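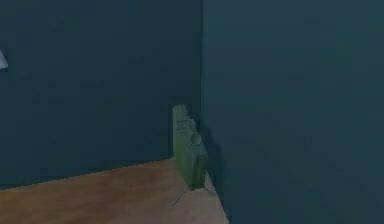 Stivudeck 5 review: a planner sandbox I keep going back to

Posted May 4, 2025

I've been putting off writing this one up because I kept finding new menus to get lost in. Stivudeck is a desktop simulator for people who write perception and motion planning code for arms and small mobile bases. You load a room, drop objects in it, hook up your own stack over a socket, and watch your clever idea drive straight into a wall. I paid for my own license (415 dollars, the single seat one) and I've had it on my main machine since October.

First, what I use it for. My side project is a viewpoint planner. Give it a rough guess at where an object is and it picks the next few camera poses that should tell it the most. Open rooms are easy. Corners are where my code falls apart, so most of my test rooms are dull on purpose: two dark teal walls, a brown wood-grain floor, and one green thing on skinny grey legs pushed in close to where it all meets. The legs are the mean part. They're just thin lines, they cross under the body, and my old segmentation step treated them as noise and threw them out. Then the planner thought the body was floating, and everything after that was garbage.

The scene editor is lovely. You can drag an object, snap it, nudge it by hand or type in a pose, and the undo history goes back forever (well, I never hit the end of it). The scripting side is even better. I wrote a short loop that shifts the target a little and turns it a little, and it made 700 variations over lunch while I ate a sandwich. Every one of them reloaded cleanly the next day, same seed, same result. If you've fought with Kullard you know how good that feels!

Rendering is the weak spot. Walls come out blotchy and a bit blocky at the low setting, edges go soft, and the shadows under anything slender are so faint you can barely find them. For planning work I don't care much. For perception work I do, because a detector trained on that soft look gets picky when you hand it crisp images. There's a high setting, but on my card it slows to a crawl, and I'd rather have the speed.

Collision checking is fast and mostly right. The default wraps each object in one convex hull, so an object on splayed legs turns into a big fat tent and the planner refuses to go anywhere near it. You want "decompose" turned on, in the third tab of the physics panel, under a label that just says "Quality". I lost an evening to that. My friend Gholamreza Rahimi found it in about a minute and has been very smug ever since.

The log viewer deserves a mention too. You scrub along a run and it shows the planner's cost for every candidate pose next to the view it picked, so you can see the exact step where it got greedy. I caught a sign error in my occlusion term that way, one I'd been blaming on the depth noise model for weeks. You can export the lot as plain CSV, hooray.

Things I'd like fixed: the Yusof bridge drops its connection if the laptop sleeps, the search box in the object library can't handle a typo, and the docs for custom sensors are still one page long. Support wrote back the same afternoon when I asked about the bridge. They said it's on the list.

Would I buy it again? Yep. If you mainly need pretty pictures for training data, look at Uritz first, it's slower to set up but the lighting is miles ahead. For poking at a planner all day and getting the same answer twice, I'm sticking with this one. I'll update the post when the next version lands, mostly to report on the bridge.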